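Prikgate-list: equipment and workshop planning
Subject: Re: Second pair of hands - what goes in the January order
From: Geum-ok Bae
Date: 18/10/2018

Trilok Chaturvedi wrote:
> I have the equipment sheet open and need to close it before the
> January order. At the moment it has one line for the two-arm station
> and nothing under it. Is that right? Satish thinks we should hold
> money back for spares, and Hüsnü wants a second pair of hands instead.
> I don't mind which, but I can't put both in unless something else
> comes out. Can someone who uses the thing tell me what wears out and
> what we would be stuck without?
>
> Also, is the Nudeck quote still good? The copy I have is missing the
> second page.
>
> Trilok

Trilok,

The Nudeck quote is still good until the end of January. I'll send you the second page separately, as the list strips attachments. It only has the freight and the payment terms on it. They want 40 per cent up front, the same as last time.

On hands versus spares, I'm with Satish. A second pair would be nice to have, but we run one station and can only use one pair at a time. What stops us is small parts. In the past year we lost 42 working days to the station being down, and most of that was waiting on cables from Zadari. They won't ship fewer than five at once and they don't hold stock over here.
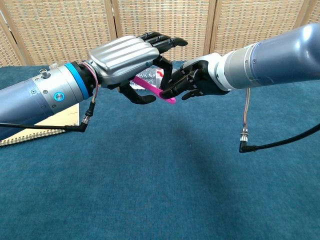 Cables should get their own line in the sheet, separate from general spares. Last year they were lumped in with fasteners and tape and the money was gone by winter. I'd put in $1000 and say in the notes column that it covers both the ribbon and the black round cable. Each wrist has a thin ribbon running into a black connector with a silver threaded collar, and the black cable carries on from there, well outside the arm. On the left one it bends sharply just past the connector. When both hands are on the same small item, as with the pink piece, the wrists come in close to each other and all of that cabling is out in the open near the work. I'd like a longer lead and a proper clip priced for both sides. Poonam has a drawing for the clip and Uniyal can make it in their shop, so it's labour and a bit of aluminium.

The other thing missing from the sheet is the work surface. We are still on the blue carpet. It does the job for handovers between the two hands, but Hüsnü wants to start on flat items in the new year and he'd like something firmer that wipes down. I haven't got a price. Please leave a line for it and I'll fill it in once he has settled on a size.

Things that can come out if you need the room:

The second monitor. We asked for it two years running and have managed without.

The extended service plan. It covers the arms and leaves out the hands and cabling, and we have not had a claim on the arms.

The tall cabinet. There is space in the store room if the old printers go.

Hüsnü, if you still want the second pair of hands, could you write a paragraph on what you would do with them and send it to Trilok? It could go on next year's list with a proper case behind it. I'm not against it - I just don't want to own four hands and be waiting on a cable.

Satish, please check my count of lost days against the log. I took it from the booking calendar and may have included the week the power was off.

Geum-ok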